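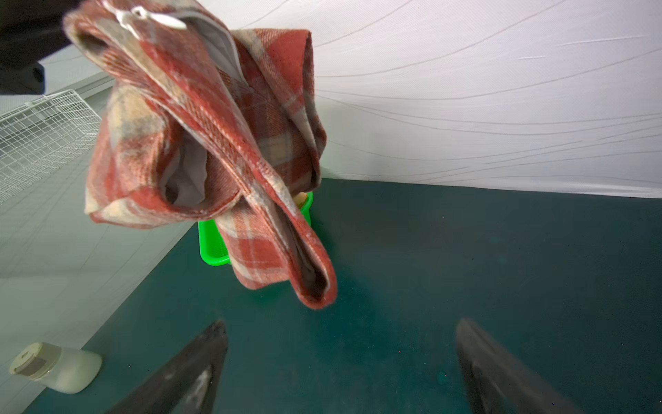

Wrist view, plaid pouch held over the table, green basket behind.

Software inspection before shift, soft items cell
Project: Hinance. Control software: Rellura. Grasp planner: Vustbridge.
Filled by: Lorne Cormier. Second reading: Thérèse Dufour.
Month: February

1. Control

1.1 Emergency stop reaches the controller, and the software shows the stop state. OK
1.2 After stop, the arm does not move again without a new confirmation on the screen. OK
1.3 Both arms use the same clock. OK
Comment: the difference was up to 4 ms at start. The limit in our sheet is 5 ms, so I accept, but I would like to see it smaller.
1.4 Speed limit is loaded from the site file and not from the default file. NOT OK, corrected
Comment: after the update the default file was read first. I changed the order and restarted. Please do not copy the old launch script again.

2. Perception

2.1 Wrist camera calibration is the last one approved. OK, number 2134
2.2 The mask of a held item covers all visible parts of it. PARTLY
Comment: with the plaid pouch the mask takes the outer fabric well, but the light gray lining is given as a second object. The planner then believes there is something free to grasp. Ticket 832 is open.
2.3 Basket rim is still found when an item hangs in front of it. OK
Comment: I checked with the pouch in front of the lime-green basket. The rim is estimated from the small part that can be seen. It is good enough for slow motion only.
2.4 Small items lying near the table edge are in the obstacle map. OK
Comment: white bottle, left side, is in the map.

3. Planning

3.1 A hanging item is added to the collision volume of the arm which holds it. OK
3.2 The volume is made larger for soft items. NOT OK
Comment: the margin is 36 mm for all classes. For a pouch with long folds this is too little – Thérèse agrees. Ouellet should send us the new table of classes.
3.3 The second arm waits with open fingers until the hand-over is confirmed. OK
3.4 The wire rack is in the fixed model of the cell. OK

4. Tooling

4.1 Log starts before first motion and has the software version inside. OK
4.2 Free disk space is checked by the script. OK

Result: allowed at reduced speed, no automatic hand-over of soft items before 2.2 and 3.2 are closed.

Remark from T. Dufour: for 2.2, please attach the mask file also, the ticket has only the text.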